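Filed under: Cold storage > Hardware wallets

Gadora hardware wallet, second edition (order code 2206)
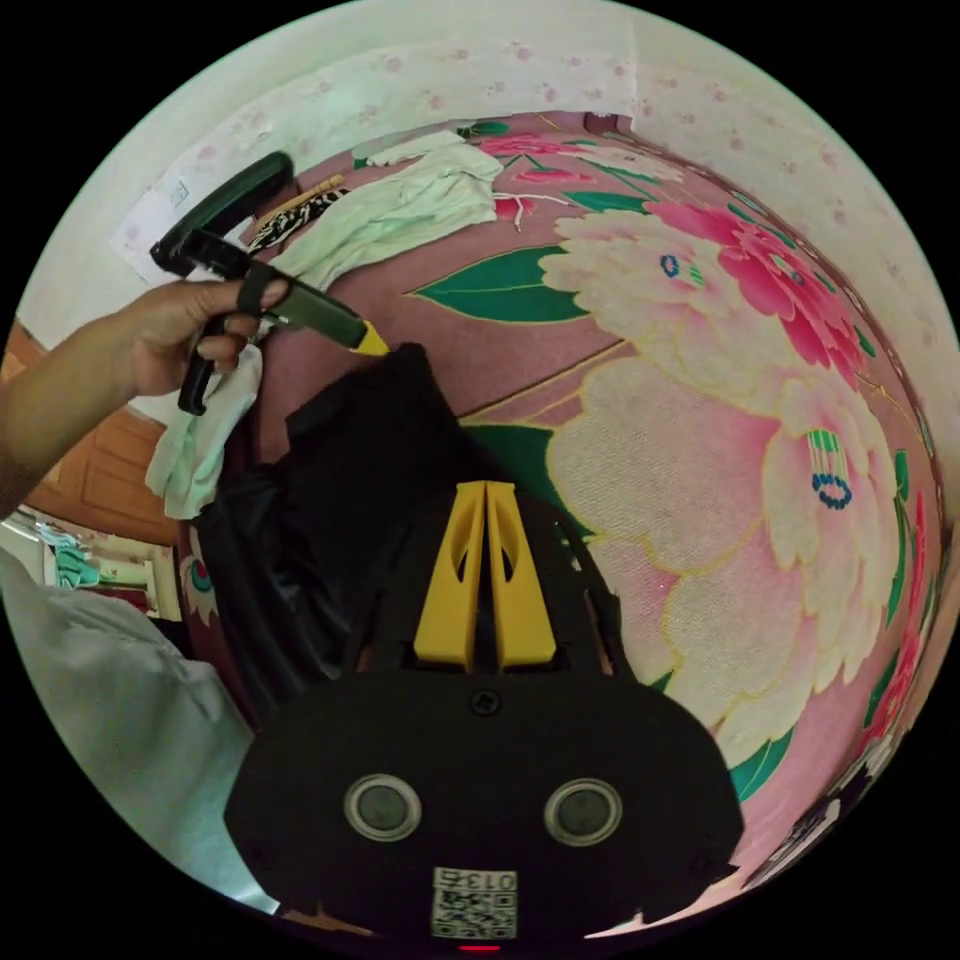

Label 013, red light glowing, yellow fingers up.

I've been selling wallets through Gindon long enough to have strong feelings about buttons, and the buttons are what I want to talk about first. The old Gadora had two tiny ones on the top edge and if you had cold hands you could forget it. The second edition has proper ones on the front, one for yes and one for no, with a good firm click. You hold yes down to approve a payment and let go when the screen tells you to. I've had mine on my keys since February and I still haven't pressed the wrong one (my thumbs are not small, so that's saying something!).

If you're new to all this, a hardware wallet keeps the keys to your coins off your computer and phone. Your coins stay on the blockchain where they always were. What sits in the Gadora is the secret that lets you spend them, and you approve each payment on the device itself. The price of the coins can do what it likes, and lately it has, but at least you know where your keys are.

It handles Bitcoin, Ethereum and the usual tokens that live on Ethereum, plus Litecoin and Dogecoin. No Monero yet. I keep asking. If you hold something more obscure, please e-mail me before you order and I'll check the list, as it does change with the updates.

What you get

The wallet, a short USB-C cable, two recovery cards and a small folded leaflet. The leaflet is fine as far as it goes, but I've written my own setup notes in bigger type and I put a copy in every parcel.

Weight: 30 g
Battery: 350 mAh, charges over USB-C
Screen: black and white, reads well outdoors
Recovery phrase: 24 words, made on the device
Bluetooth: none
Works with: Windows, Mac, Linux, Android
Colour: dark grey only

People ask about the missing Bluetooth quite a lot. I like it better this way, but if you want to manage everything from an iPhone then the Gadora is the wrong wallet and I'd sooner tell you now than have you post it back.

Setting it up

Allow half an hour and do it somewhere quiet. Charge it, choose a PIN, then write down the words as they come up on the screen. On the card, in pen. Please don't take a photo of them, and don't type them into anything, whatever a website or a very friendly e-mail tells you. I will never ask you for those words and neither will the makers. After that the wallet asks you to put some of the words back in, to make sure you copied them properly, and then you're away. Send a small amount first – a few pounds' worth is plenty – and see it arrive before you move the rest.

Paper cards are all right in a dry drawer, though a fair few customers add the Davgate steel plate, where you punch the letters in with a little hammer and a pointed tool. It's noisy and takes most of an evening. I've got one and I'm glad of it. It's sold separately and the code is on the accessories page.

One grumble. The desktop program, which is called Dijkstra, looks like it was drawn up by somebody who loves menus. Everything is in there somewhere, but the button for a new receiving address is under Accounts, then Details, and I went round in circles the first time. Once you've found it you're fine. Updates go through Dijkstra too, and you should let it run the first one before you put any coins on the device.

Price and delivery

£214 with UK delivery included. Parcels go out tracked and need a signature. Each box has a numbered seal across the lid, and I e-mail you the number when I post it. If the number doesn't match, or the seal looks as if it's been lifted, don't plug the wallet in – just drop me a line and I'll sort out another.

Unopened boxes can come back for a full refund. Once the seal's broken I can't sell it on, so I can only take it back if there's a fault.

Price checked 1 March 2023.

Print this page | E-mail this page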